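在仿真环境中用遥操作录制移动机械臂示教数据

更新日期:2020年3月9日
整理:Chun-yin Lu

本文说明如何在 Nilero 仿真器中,通过手柄远程控制移动底盘与单臂,录制一组可用于模仿学习的示教轨迹。读者应已装好 Nilero 与录制插件 Dekance,并能启动自带的住宅场景。

一、准备

1. 手柄接入主机后先做零位校准。摇杆静止时若仍有输出,底盘会缓慢漂移,录下的动作序列无法使用。
2. 在 Dekance 设置页将控制频率设为 40 Hz。图像与关节状态用同一时钟打时间戳,不要分开记录。
3. 端到端延迟上限为 140 ms。超过此值时先关闭阴影的高质量选项,再降低渲染分辨率。
4. 新建任务目录,写入任务名、场景编号、操作员代号。目录名只用小写字母和下划线。

二、确定起始位姿

每条轨迹从同一区域出发,朝向允许小幅变化。进入场景后先以纯观察模式转动相机,确认碰撞体已全部载入,再按住使能键。使能键松开时底盘与机械臂同时停止,录制不会中断,停顿段留到后处理时裁剪。

靠近桌台、窗户一类的位置作起点时,先检查机载视角能否看到台面边缘。 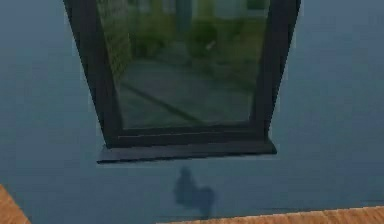 视角高度由升降柱决定。升降柱过高时,台面只占画面底部很小一部分,操作员难以判断末端与台面的距离,策略网络也得不到有效的深度线索。可将相机俯仰角下调,或先后退底盘再接近。调整动作应计入轨迹,不要用瞬移指令代替,否则前后两帧之间没有对应的动作标签。

三、录制移动段

1. 按录制键,等状态栏变为“采集中”后再推摇杆。
2. 底盘速度限制在最大值的 60%。转弯时先减速,避免平移与快速旋转同时给满。
3. 通过门洞前将机械臂收回到折叠位姿,底盘对准门洞中线,直行通过。
4. 转向过程中不要反复修正。偏差较大时退回门前重新进入,整段保留,并在备注栏标“重试”。
5. 地面上有小物体时,绕行路线要在较远处就开始偏转。临近才急转的轨迹会让策略学到过晚的避让时机。 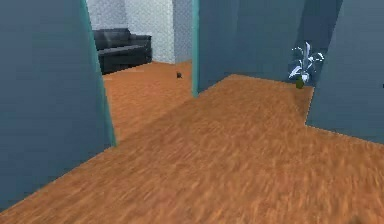 图2 住宅场景:左侧为通向邻室的门洞,右侧凹处有盆栽

四、录制操作段

底盘到位后切换到手臂模式。左摇杆控制末端平移,右摇杆控制姿态,扳机控制夹爪开合。参考坐标系选“末端”还是“底座”均可,但同一数据集内必须统一。

抓取动作分接近、闭合、抬起三段完成,段间停顿不超过一秒。放置后先松开夹爪,再沿接近方向退出,最后收臂。

若团队有 Ulell 主从手柄,可直接映射关节角,无需切换模式。映射前让主臂与仿真臂姿态对齐,差值过大时 Dekance 会拒绝使能。

五、检查与导出

每录完 19 条做一次回放检查。回放时关闭手柄,由记录的动作直接驱动仿真器,终点位姿与原轨迹不一致的条目应剔除。常见原因有两个:物理步长在录制后被改动,或随机种子未写入元数据。

检查通过后执行导出,格式选 HDF5。图像按原始分辨率保存,缩放放到训练时的数据加载阶段处理。失败轨迹单独存入 failed 子目录,不与成功轨迹混放。

六、已知问题

切换房间后纹理偶尔延迟载入,画面会有数帧模糊。静止等待即可恢复,相应帧在裁剪时去掉。

使用 Seppälä 场景包时,部分门框的碰撞体比可见模型略宽,底盘会在看似有余量处卡住。可在场景配置中将 door_margin 设为 0 后重新载入。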